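Progress report on the Mothers and Daughters Evenings, Kulow and Allier
For the Quinlan Family Fund
February 15, 2023

Dear members of the Fund,

This is the second report on our evenings for mothers and daughters, and it covers the months after the summer break. In June we wrote to you that the first group in Kulow had started slowly. I am glad that I can now write about two groups, both of them meeting regularly. English is not my first language, so I ask for your patience where my sentences are stiff.

As you know, the evenings are meant for mothers and their daughters between eleven and sixteen years. This is the age when many families told us that talking becomes difficult. The girl closes her door, the mother asks more questions, and then the door stays closed longer. We do not give therapy, and we say this clearly at the first evening. We offer a warm room, something to eat, and a theme for talking that is prepared in advance.

The groups

The Kulow group has nine pairs. It is the same group that began before the summer, with two changes. One family moved away, and one mother began to work late shifts. Both places were filled quickly from the waiting list. The Allier group opened in the autumn and is smaller. It meets in the community house behind the Tatar bakery, and the heating there is better than in Kulow, which matters more in winter than I had expected.

Each evening has the same order. First we eat together. Then mothers and daughters sit in separate rooms and write answers to the same few questions, for example "When did you last laugh together?" or "What do you wish she would stop asking?" After this they come back and exchange the papers. They may read them there or at home. In the beginning almost all wanted to read at home. Now most of the pairs in Kulow read them at the table, and I consider this a good sign, even if I cannot measure it.
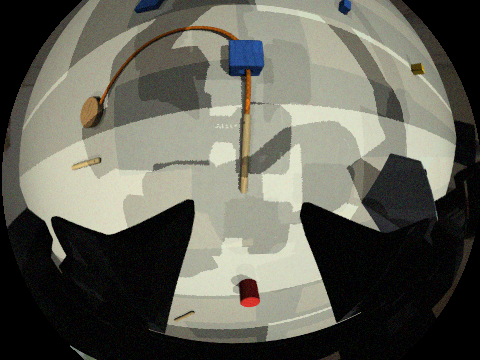 Blue block with an orange cord, on a patterned surface.

What went well

The letters exercise was the strongest part of the season. Each daughter wrote a letter to her mother as the mother was at the same age, and each mother wrote to her daughter as a grown woman of forty. I was afraid that the girls would find it childish. They asked for more paper. One mother told me later that she keeps the letter in her handbag and has not shown it to her husband, because it belongs only to the two of them.

We also tried one evening with grandmothers. The room was full and rather loud. Three generations do not follow a program easily, and the written part had to be left out completely. Still, several families asked to repeat it, and we would like to do this once in each place during the coming season.

What was difficult

The evening about money did not go well. We had chosen the theme because pocket money and clothes were named often in the first questionnaire. In practice, some mothers felt ashamed in front of the others, and one pair left early. They came back to the next meeting, but I spoke with the mother by telephone before this, and she was right in her criticism. We will not ask again about sums in a group. If we take the theme up a second time, it will be about wishes and promises.

A second difficulty is the telephones. The daughters agreed to leave them in a basket, and the mothers did not keep to the same rule. The girls noticed it at once. Since then the rule is written on the door and holds for everyone, including me.

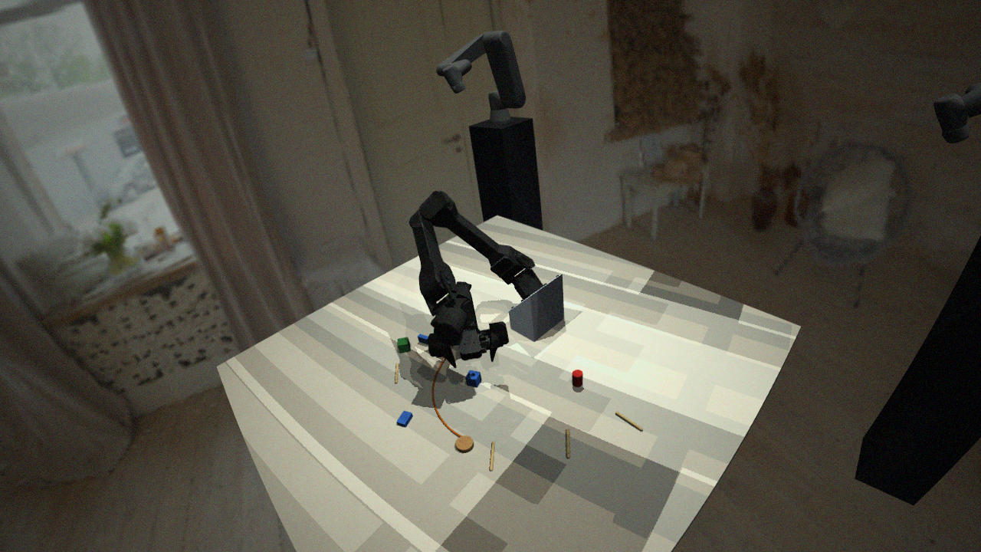 The third difficulty is that we reach mostly families who already talk with each other more or less well. The families who would need the evenings most do not read notices at the school. We have begun to speak with the school nurses in both towns, and in Allier this brought us our newest pair. It is slow work. I would not like to promise you a number here.

Use of the grant

From the 3000 euros of the second payment we have spent 2113, mainly for rent, food and the printing of the question cards. 887 euros remain. We ask for your permission to carry this amount into the next season and to use it for the bus tickets of families from the villages. Two mothers have told us that the way home in the dark is the only reason why they miss meetings.

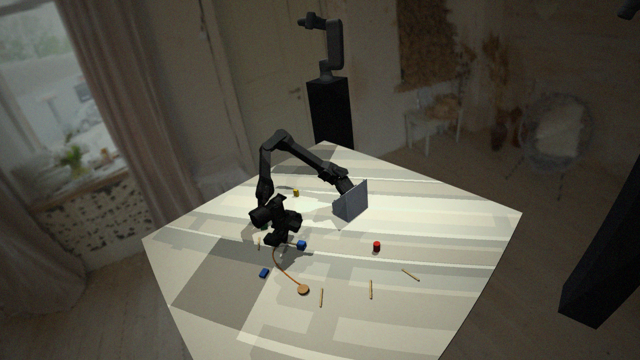

The next season will keep the separate rooms, as both mothers and daughters asked us not to change this. We would like to add a short joint task before the writing, something for the hands, so that the pairs are already a little relaxed when they take the pen. It can be very simple. Small things scattered on a table, a couple of blue cubes and a yellow block, would be enough for two people to build something and to disagree in a friendly way about how it should look. We will try such a task first in Allier, where the tables are larger, and bring it to Kulow if it is liked.

Our questions to you

Please let us know whether the remaining money may be used for the bus tickets as described. We would also be thankful for a word about the grandmothers' evening, which was not part of our first application. A copy of the question cards can be sent on request. The families' letters stay with the families, and we have not made copies of them.

With thanks and kind regards,
The coordinator, Mothers and Daughters Evenings

2 comments | 9 shares
Contact | Copyright Mothers and Daughters Evenings, Kulow and Allier | Back to top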